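Ticket: basket task reports DONE with caps still lying out
Product: Nenix chore planner
Opened by: Niamh Duggan
Status: Open, waiting on vendor side
Priority: Medium (was High, see below)

Niamh Duggan, 9:40
Same complaint as last month, writing it up properly this time. Task is "put the medicine away". Boxes, tubes and bottle caps into the round mesh basket, leave everything else alone. Planner gets through the boxes more or less ok, then closes the task and says DONE. Caps not touched. No error, no warning, nothing in the log after the last box.

Config is stock except grip force, which I turned down after it squashed a carton. Trained on our own set, 1,259 episodes, all hand-held gripper. Replays fine from the recorded actions so I don't think it's the data but who knows.

What I've tried so far:
restart planner — no change
cleared the object list and let it rebuild — no change
moved the caps closer to the basket — picks up a cap sometimes, drops it, then DONE
lowered the min object size — now it tries to pick up the pattern on a box. Put it back.

Boxes are the easy half. Flat sides, stiff, big print, and the pads hold them well.
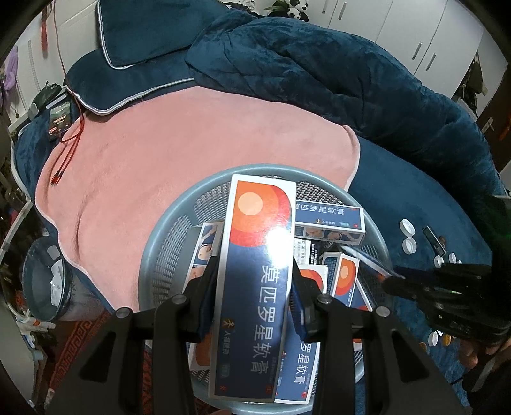
Ointment box between the pads, basket below.

Niamh Duggan, 10:15
More on the boxes while I'm at it. If one goes in standing up the next one lands on top and leans, and the planner reads that as basket full. It isn't full. Pushing them down by hand fixes it, which kind of defeats the point. Could be a seperate ticket, tell me if you want it split.

Benedetta Fiore, 10:50
Keep it in one for now. Questions:
1. Does the cap color matter? White vs. anything else.
2. Is the surface always that dark plush stuff?
3. What does the object list say right before DONE? Paste it if you can.

Niamh Duggan, 11:30
1. Not that I can tell. White, red, blue all skipped.
2. For this task yes. Did one try on a bare tabletop and it went after the caps right away, then shot one off the edge because the fingers came down too hard. So it CAN see them.
3. List has the boxes, the basket and something called "surface detail". I bet that's the caps. They sink into the pile a bit and it decides they're part of the fabric.

Benedetta Fiore, 11:45
"Surface detail" is the background filter. Anything low and small that doesn't move between frames goes in there. There's a switch, filter_static. Turn it off and run again, please. It'll be slow.

Niamh Duggan, 1:20
Off. Slow is right. Also tried shifting the basket while the caps were down so things move a little, figured the filter would let go of them.

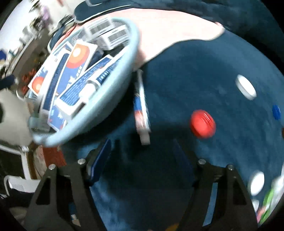
With the filter off it finally lists the caps as objects. Good. It also lists the charging cable, the edge of the blanket and, once, my sleeve. First cap pick took 2 tries, next one it gave up and went looking for a box that was already in the basket. Over 20 minutes for a job my kid does during a commercial break.

So detection is half fixed, grasping isn't. The fingers close above the cap and slide off. Coming in from the side works when I'm holding the gripper. Planner never tries it from the side.

Benedetta Fiore, 2:05
Side approach is disabled for anything under a set height, to protect the finger tips. Leftover from the Lova shelf demo. I can send you a build with it allowed on soft surfaces. Don't use that build on a hard table.

Dropping priority to Medium, you have a partial workaround.

Niamh Duggan, 2:10
Workaround is me picking up the caps. But fine.

Niamh Duggan, 3:35
New build in. Side approach works on a cap that's out in the open. If caps are bunched up it pushes the whole bunch along and stops. And tubes are now a problem, they weren't before — it wants to take them by the screw cap, tube swings round and catches on the rim or a box. I'd like it to grab the flat part. Is there a grasp hint for that? Couldn't find one in the docs.

Closest I get to a decent result is boxes first, tube last, caps by hand.

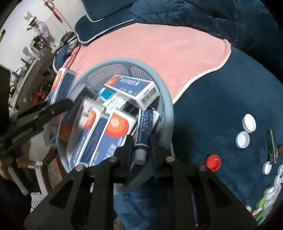
Maksym Melnychuk: jumping in from the Nurkent side, we hit the same wall with laundry clips. I'd stop calling this a bug. Big stiff things, yes, the machine can do that today. Small loose stuff on fabric, no, and a filter switch won't get you there. We gave up and put a shallow tray under the clips. Took 2 hours to set up and it's been ok since May. Doesn't help in a real bedroom, I know.

Niamh Duggan, 4:00
Tray is cheating but I'll try it. Still want the DONE message fixed. If it skips things it should say it skipped them.

Benedetta Fiore, 4:20
Agreed on the message, filed it against the planner. Grasp hint for tubes: not there yet, Marwan Karam has it on his list. Leaving this open until you've run with the tray. Please attach the object list from that run, filter off.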